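Wimdale's big clear-out fills 684 bags and makes a lot of neighbors happy

By Iona Innes
6 June 2023

WIMDALE — The line outside the Kinnear Street hall was already past the bakery when the doors opened, and most of the people in it were holding something they were thrilled to be rid of.

The town's first whole-home clear-out wrapped up over the weekend with 151 households taking part and 684 bags of trash collected, along with a mountain of clothes, books, lamps, pans and board games that went straight back out the door with new owners. For a town this size, that's a terrific turnout!

The idea came from Darcy Whitcombe, a retired school librarian who spent most of last winter emptying her late aunt's apartment and kept running into neighbors who were putting off the same kind of job. She suggested that everyone pick the same two weeks and do it together.

"I figured I'd get my sister and maybe four people from my building," Whitcombe said. "Then Simin put up a sign in the laundromat and my phone didn't stop."

Simin Hashemi runs the laundromat on Kaltia Road, and her sign-up sheet filled so quickly that she had to tape a second one to the dryer. She also did her own place, a one-bedroom with a balcony, and handed over nine bags of outgrown kids' clothes that were gone from the swap tables before lunch.

How it worked

Each household got a roll of black bags, a sheet of stickers and a pickup slot. The rules were pretty loose. You chose a room, worked for 30 minutes, and stopped, or kept going if you were on a roll (plenty of people were). Anything still good got a green sticker and went to the hall. Worn-out stuff and plain old trash went in the bags, and the truck came by each evening and took up to 20 bags from a single address.

Sendus, the local hauling company, lent the truck and two drivers for the whole two weeks. Innes MacRitchie, one of the drivers, said the stairs on Kinnear Street were the hardest part and the lemonade was the best.

"People kept coming out to see the bags go," he said. "One fellow clapped."

The most popular starting spot was the kitchen, followed by the hall closet. Whitcombe had pushed for bedrooms, where she says the small stuff piles up, but she was cheerful about being outvoted. A box of assorted keys turned up at the hall with a green sticker on it, and it found a taker too, a high school art student with plans for a wind chime.

Small wastebaskets count too

A good share of what went out was everyday trash, the paper and plastic scraps that collect beside a desk or a bed. Eilidh Moncrieff, who helped older residents get started, told everyone to empty the little baskets first, tie up that bag and set it by the door before opening a single drawer.

"It gets you moving," she said. "You've got one full bag tied and you haven't had to make any decisions yet. The decisions are what wear people out."

She had opinions on tying, too. Leave enough plastic at the top to gather in one hand, press the air out gently, twist, then knot. A bag filled to the brim will fight you all the way down the stairs, and the drivers asked that people stop a few inches short.

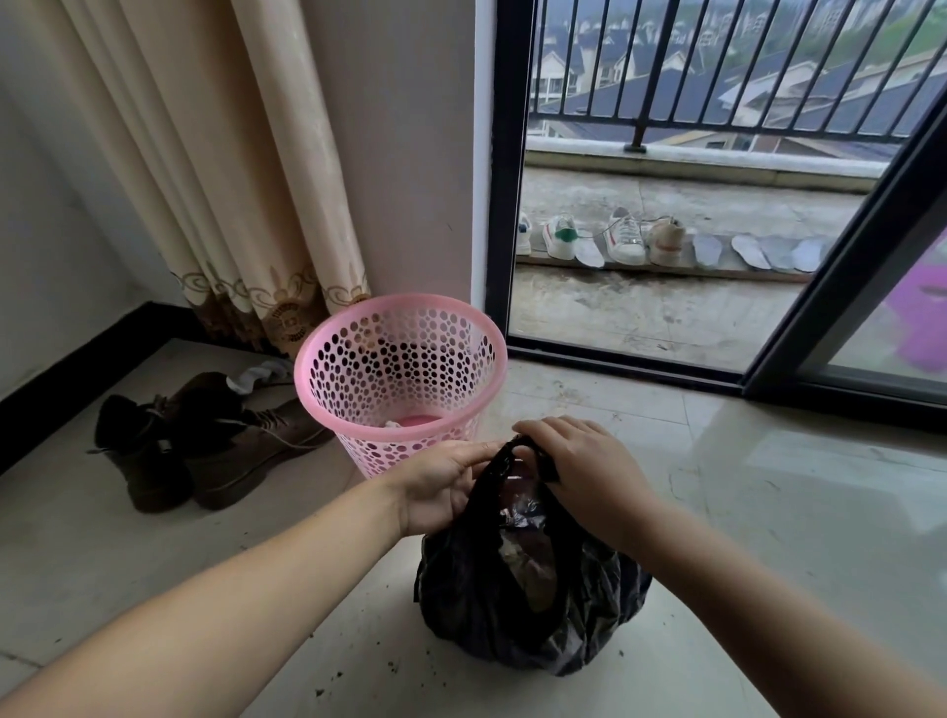 What happens next

The leftover green-sticker items are at the Kinnear Street hall through the end of the week, free to anyone who wants them. There are still lots of paperbacks, some very nice mixing bowls and a set of bunk bed ladders without the bunk beds. Bring your own bags or boxes to carry things home.

A second clear-out is set for September, when Whitcombe hopes to add garages and sheds. Sendus has said yes to the truck again, and Hashemi already has a blank sign-up sheet pinned above the change machine. Eleven names were on it by the time this story was filed, including three from the same family on Kaltia Road who missed out this time and would very much like somebody to look at their basement.

To get a slot, stop by the laundromat or leave a note in the box at the hall entrance. Bags and stickers will be handed out the week before.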